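Manual da célula de demonstração Jivent
Secção 4: Preparar a célula para visitas e dias abertos 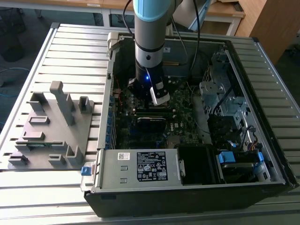 Esta secção aplica-se às células instaladas na sala Mansour e na unidade de Zurnberg. Pressupõe que a instalação (secção 2) e a calibração do pulso (secção 3) estão feitas. Reserve quase 54 minutos para a preparação completa.

4.1 Antes da chegada do grupo

1. Desligue o computador de demonstração da corrente e retire o cabo de alimentação da sala.
2. Deite a torre sobre a mesa de perfis de alumínio, com o lado aberto para cima.
3. Coloque a placa de suporte à esquerda da torre e aperte os fixadores à mão.
4. Encaixe o módulo de treino nas ranhuras da placa. Deve entrar sem folga e sair sem esforço.
5. Marque no chão a linha do público, a 800 mm do bordo da mesa.
6. No software Nundinard, abra o perfil "Visita" e confirme que a altura de repouso é de 600 mm.

Nota: o perfil "Visita" reduz a velocidade do braço em todos os eixos. Não use o perfil "Produção" com público na sala, mesmo para um único ciclo.

4.2 Durante a demonstração

1. Peça ao grupo que fique atrás da linha.
2. Execute um ciclo em vazio, com a pinça aberta.
3. Inicie a sequência "Memória". O braço desce na vertical sobre a placa-mãe e para acima das ranhuras.
4. Aguarde a confirmação no ecrã e prima Continuar.
5. Se a pinça tocar numa ranhura fora de posição, prima Pausa e recue o braço com o comando manual. Não puxe o módulo.
6. Responda às perguntas com o braço em repouso.

CUIDADO: mantenha o botão de emergência ao alcance do operador durante toda a sessão. São necessárias 2 pessoas: uma no comando, outra junto ao público.

CUIDADO: as arestas metálicas da torre cortam. Os visitantes não devem tocar no interior, nem com a célula desligada.

4.3 Depois da visita

1. Leve o braço à posição de repouso e corte a alimentação.
2. Verifique se os cabos do braço têm marcas de atrito. Substitua-os conforme a secção 7.
3. Limpe os contactos do módulo de treino com um pano seco.
4. Registe o número de ciclos na folha da célula.

Se o perfil "Visita" não aparecer na lista, reinstale-o a partir do menu Ficheiro > Perfis.

Partilhas: 2

© Jivent | Contacto | Voltar ao topo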